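Opinion > Home & Habits

In praise of the big metal bin

By Ieuan Llewellyn

4 min read

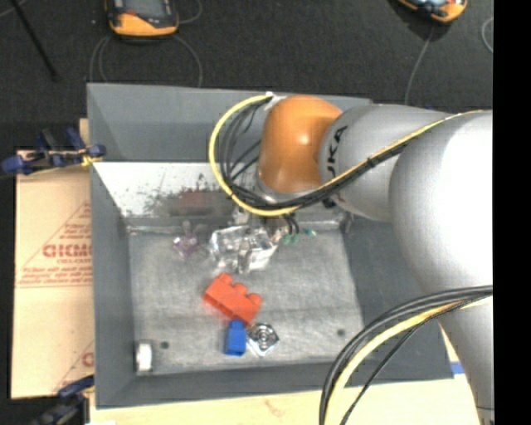 A gray metal bin with sloping walls, wider at the top than at the floor.

I have owned a lot of storage in my life. Wicker, canvas, clear plastic with lids that snap, clear plastic with lids that used to snap. I love nearly all of it, and I would trade the lot for one big open metal bin with slanted sides.

Look at the shape! The opening is wider than the floor, and the walls lean out as they rise, so there's plenty of room for an arm to go in at an angle and come out again holding something. Compare that with the tall straight tub in your hall closet, the one you have to tip over to reach the last glove. A sloped bin sends small things down toward the middle, where you can get at them. Somebody thought about reaching, and I find that kind of thought very cheering.

I came around to this at the reuse center in Dornport, where I spend Friday mornings sorting whatever people drop off. We have 17 bins along the back wall. When I started, most of them were stackable boxes with labels, and a new person could lose half a morning deciding whether a hose fitting was Garden or Plumbing. Prys Morgan, who runs the sorting floor, swapped 2 of the box stations for open steel bins one January and told us to throw in anything small and solid and pick through it later. I thought it was a terrible idea. I said so, at length, over coffee.

By lunchtime I had changed my mind. Picking from a mixed bin is fun. Your eye gets quick. You stop reading labels and start looking at things, and you notice the good brass hook under the cracked tray because everything is right there in one place.

Prys still says I take too much credit for the system, and she has a point – I fought it harder than anyone.

The usual complaint is that an open bin is a mess with walls. Well, yes, for a while. A drawer with 22 little dividers is a mess too, it's only a slower one, and you have to keep the whole map of it in your head. Then there's the noise. Metal is loud, and I'll give people that. Drop a wrench in from waist height and the whole room turns to look. I've grown fond of it (my wife has not, and the one in our garage now has an old bath mat in the bottom).

They wear well, too. A scuffed plastic tub looks ready for the curb, but a steel bin with smudges and speckles on its walls looks like it has been busy. I wouldn't polish one if you paid me 100 dollars.

So if you have a garage, a workshop or a mudroom with a corner going spare, try it for a month. Get the widest one that fits, leave the lid off, and put it at a height where you can reach the floor of it without bending double. Ours at home sits on a low bench by the side door, and last night I found the good tape measure in it on the first grab.

38 shares | 12 comments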